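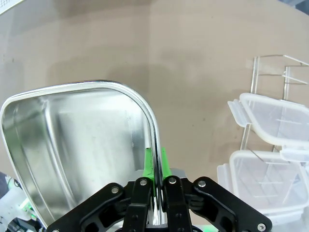 Slide 1. Steel trays in small kitchens

Say hello, name, thank Gwendolyn Baptiste for the slot. Don't do the long biography.

Open with the claim everyone repeats: buy stainless and it lasts forever. I've bought a lot of stainless. Ask the room who has a pan that rocks on a flat counter. Wait for hands.

Slide 2. What the catalogs say

Kincaid promises "easy clean" corners. Read it out, slowly. A soft corner is easier to wipe than a sharp one, fine, I'll give them that. It does nothing for the underside of the rim. Ask who checks there.

Slide 3. Our own test

61 trays at the Tovolby kitchen, washed every day until July. Roscoe Whitfield kept the log, and it's a good log, but there was no second kitchen to compare with - say so before someone else does. 3 trays pulled for bent rims. I don't think that proves much. The supplier thinks it proves plenty.

Slide 4. Smudges

Shiny is a poor test of clean. Steel shows every streak under a bright light and hides grease in a dim one. Skip the polish story if we're past 2:40.

Slide 5. What I'd buy

Rolled rim, medium depth, whatever stacks with what you own. I would not pay extra for the Plestis finish until I see numbers from someone who isn't selling it.

Questions. Expect one on dishwashers.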